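Budget Talk: Ingegerd Haugen on Buying the Second Arm

Interview by Ashok Pal

Ingegerd Haugen keeps the equipment budget for the manipulation group at Berge in a spreadsheet with too many tabs. She opens it before I have my coat off. "Start with the arm, everybody starts with the arm," she says. "Then we'll get to the stuff that really costs."

The question this year was simple on paper. Replace the old setup, or keep it and add a second arm from Zinent next to it. She went for adding. Took five months of quotes, two of them useless -- one had no delivery date, one priced the gripper but left out the cables.

"I asked for a price for a thing that works when I plug it in. I got a price for a thing in a crate."

Her rule now is to ask every supplier for the same five lines. Arm, gripper, mounting, spares, support. If a line is blank she sends it back. Siv Tveit, who runs the bench, wanted a sixth line for training and mostly got it, under support.

Grippers are where they disagree. Siv wants the same model on everything so the spares fit. Haugen would like that too but says the budget came in two halves, and the cheaper fingers were available in the first half. So there's a mix. She budgets fingers and pads like printer ink. They wear, you buy more, stop being suprised by it.
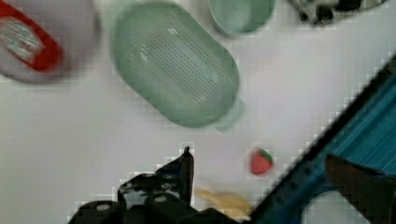

The kitchen bench at Berge, from wrist height.

The props cost almost nothing. Toy fruit, a colander, plates. She still gives them a line of their own, 339 for the year, and she will not let anybody move it. "Small lines get eaten. Someone needs a bracket, it comes out of the small line, then in spring there's no money for a bowl." She says the bowl part is not a joke.

What about the tasks, does the task list drive the buying? Yes, but late. The kitchen work was picked first for being easy to reset between runs, and only after that did they price what it needed. She would do it the other way round next time. Write down what has to be picked up, how heavy, how far away. Then shop.

Reach was the expensive lesson. The first quote from Zinent had a shorter arm and a nicer price, and she nearly signed. Siv taped the reach out on a table and made her look at it. Half the table was outside the tape. They paid for the longer one.

She also pays for cables twice. Once for the ones that come with it, once for the ones long enough.

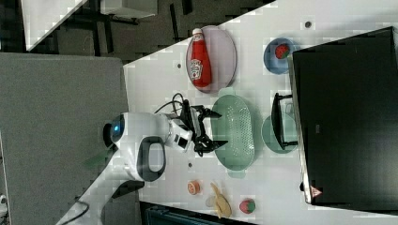
Fekasmont, October 16, 2018

We pick this up again at the supplier day in Fekasmont, in a corridor, both of us standing. Haugen has four meetings and is late for one of them. She wants to talk about service contracts.

The offer she has is for a yearly plan, paid up front, with a visit inside 20 days of a fault. Too slow, she says. "If the arm is down 20 days I have people sitting there. Their time costs more than the plan." She is asking for a loan unit instead, and a lower fee. Trekach, the other bidder, said yes to the loan unit and then went quiet on the fee.

Her advice for smaller groups, quickly, walking: get the support terms before the hardware price, because after you've fallen for the hardware you stop reading. Ask who picks up the phone. Ask what a replacement wrist costs, to the cent, in writing. Hold back a bit over a tenth for things you forgot. You forgot things.

And floor space. People price the arm and forget the room it stands in, the table, the power, somewhere to put the appliances when you want the bench clear. Their toaster oven was cheap. The shelf for it was not, it had to be built.
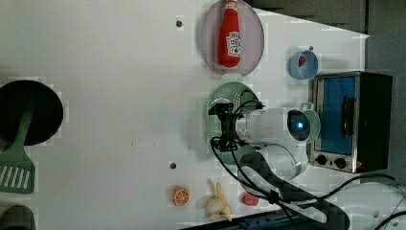 Orysia Lysenko thinks the hold-back is too small. A tenth might do for a second arm, she says, when the table and the wiring are already there, but on a first purchase she would set aside double that and expect to spend it by December. She would also drop the service plan altogether for the first year and put the money into spare fingers and a spare controller on the shelf.

Haugen, when I pass this on by phone, agrees on the spares. Not on the plan. "The first year is when you break it," she says. She has asked both bidders for final numbers and wants the order out before the December close, wich leaves time for one more round if Trekach comes back on the fee. Izzati Kwok is checking the delivery terms in the meantime.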